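Chapter 4
Piece and Place: How a Jigsaw Goes Together

A jigsaw puzzle is a picture cut into parts that fit back in only one way. Some have 1,000 pieces and take a week. A children's puzzle may have just a few, set in a bordered board. 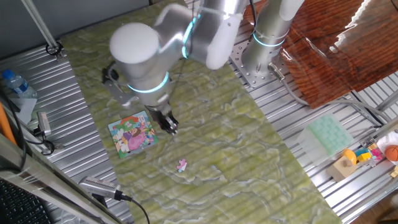

4.1 The Last Piece

When one piece is left, the search is over. What remains is turning it. A piece can lie right next to its gap and still face the wrong way, so look at the colors on it first – pink goes beside pink – and then at the outline.

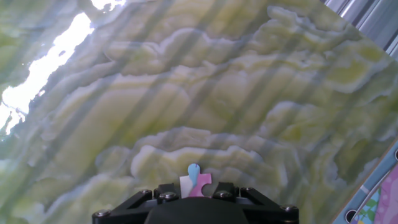 The surface matters too. Marites Dumlao, who taught puzzle classes in Tomcombe, asked her students to work on something flat and larger than the board. A strong pattern or a patch of glare can make a small piece harder to find. 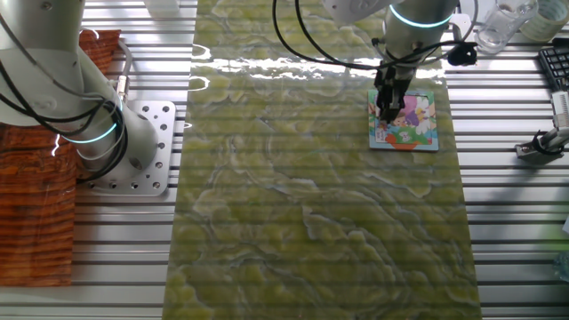

Keep the board flat as you work. Lower the piece from directly over the gap and press lightly. If it resists, lift it and turn it a little.
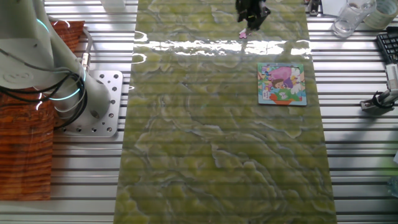
Small shapes are best set down beside the board, picture side up. Exercise 4.1 uses a 100-piece puzzle, sorted by color before any piece is placed.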